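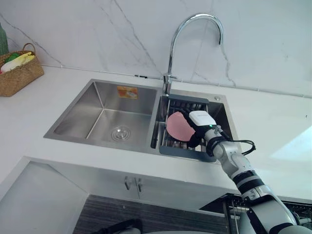
I joined the Sotomayor shared workshop because I wanted to fix a chair, and seven months later I'm spending my evenings teaching a robot to do the dishes. Our machine is called Tredon (Nuria Zabala picked the name and won't say where it came from), and it lives in the kitchen end of the workshop, which was the part with the best light and the fewest people who'd trip over us. We started with the easiest dish job we could think of: pick up something round, hold it over the rack next to the tall chrome faucet, let go. Everything we use is some loud color. Pink against gray wire is a gift to a vision system, and I'd love to claim that as a design decision, but it was what the discount store had!

The first thing I learned is that letting go is so much harder than grabbing. Grabbing, you get to squeeze until something pushes back. Letting go, you have to know how far the dish is from the wires, and whether one finger is a hair slower than the others, and ours always is. We logged 56 releases in August and I can tell you the mood of every one of them. Nuria writes the control code, a thing called Ilomum that began as her program for watering tomatoes and still has a setting called "soil." I do the hardware, meaning I tighten screws and buy cable ties.

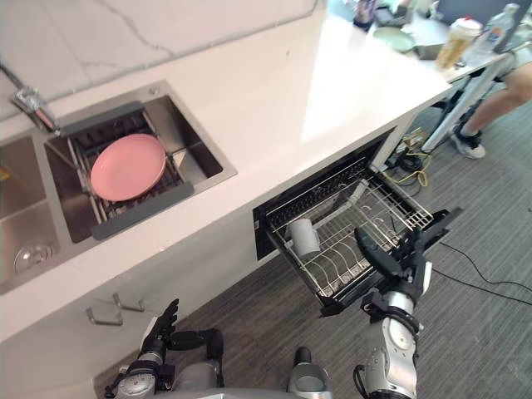 WORKSHOP LIFE

By October 2021 we'd gotten ambitious and moved on to the drawer under the counter. It's the pull-out kind with a black frame and its own wire rack inside, and I was sure it'd be simple, because my nephew can open a drawer and he's a baby. But a drawer travels on a rail. The hand has to travel on that same line, and if the arm's idea of straight is a little off, you aren't pulling anymore, you're prying. We got the right hand onto the front corner of it and stood there arguing about whether to pull from the corner or the middle. (I was team middle. I'm still team middle.)

The building went up in 1918 and I don't think there's a level surface in it, so every calibration starts with us shoving bits of cardboard under something. I keep a notebook page just for the cardboard. Cables get their own page. If you ever build one of these, buy longer cables than you think you need and then go back and buy longer ones.

Cups were next, and cups I had opinions about. Plain white, straight sides, no handle to worry over, held upright with the fingers wrapped around from below. It's the grip I'd use for a hot coffee on a bumpy bus.

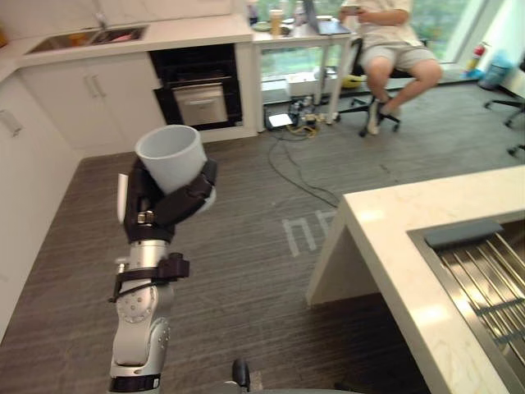
Panagiotis Stergiou told me flat out that we'd gone about it backward, that anybody building at this scale should buy one simple two-finger gripper and get bored with it before they even look at a hand. All those fingers, he said, are just more places for a screw to come loose. He's got a point about the screws. I went home and sulked, then priced out a simple gripper from a little parts shop called Inda, and it's sitting in my cart as I write.

What I'd say back to him is that the hand is the fun part. I come in after work, tired, and I want to watch fingers close on a cup. There's a lag of up to 3 seconds between Nuria hitting the key and anything moving, and in that gap the whole room leans in, even people who came to sand a tabletop.

The rest is electronics, and that's where most of my hours go now. I've gotten pretty good at working in a tight spot with a headlamp on, following one skinny wire with a fingertip and muttering.
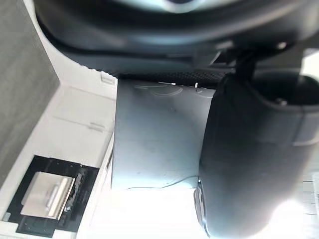 Close quarters: a black circuit board with its metal clip, and a thin white wire crossing toward the gripper finger.

Next on the list is the faucet lever, which Nuria wants to try with the water shut off and I want to try with towels down and the water on. We've agreed to start her way. I've already brought the towels.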